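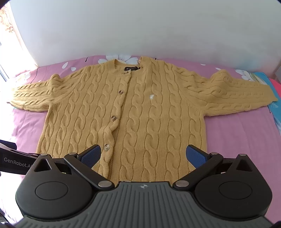 Montag, abends

Den halben Nachmittag mit den Stricksachen verbracht. Februar ist eigentlich zu früh dafür, aber der Schrank im Schlafzimmer geht nicht mehr richtig zu, und im Flur stapelt sich schon der Rest. Angefangen habe ich mit der senfgelben Jacke, der mit dem Zopfmuster. Auf dem Bett ausgebreitet, Ärmel zur Seite, Knöpfe nach oben. So sehe ich am besten, was noch zu machen ist. Die Knopfleiste wellt sich. Ich weiß nicht, ob man das mit Dampf hinbekommt oder ob ich sie besser in Ruhe lasse. Die Knöpfe gefallen mir immer noch, braun und cremefarben gesprenkelt, fast wie Horn.

Gewaschen wird bei 30 Grad, mit dem Flokulon, das Valentin mir empfohlen hat. Die Flasche reicht noch für zwei oder drei Maschinen. Bei Pavlović in der Reinigung wollten sie letztes Mal 10 Euro für eine einzige Jacke, das mache ich nicht wieder.

Beim Zusammenlegen bleibe ich bei meiner alten Art: Ärmel nach innen, dann einmal quer. Dicke Zöpfe tragen auf, dreimal gefaltet passt die Jacke nicht mehr ins Fach. Aufhängen kommt nicht in Frage, der graue Pullover hat davon Beulen an den Schultern bekommen.

Gegen 6 rief Valentin an. Er kommt am Wochenende und bringt die Kiste mit, die seit dem Umzug bei ihm im Keller steht. Darin müsste auch die blaue Decke sein. Ich habe ihm gesagt, er soll vorher nach Motten schauen.

Danach das Bett wieder freigeräumt und Suppe warm gemacht. Den Flur habe ich nicht mehr geschafft. Morgen Lavendelsäckchen kaufen und nach Nähgarn in Senfgelb fragen.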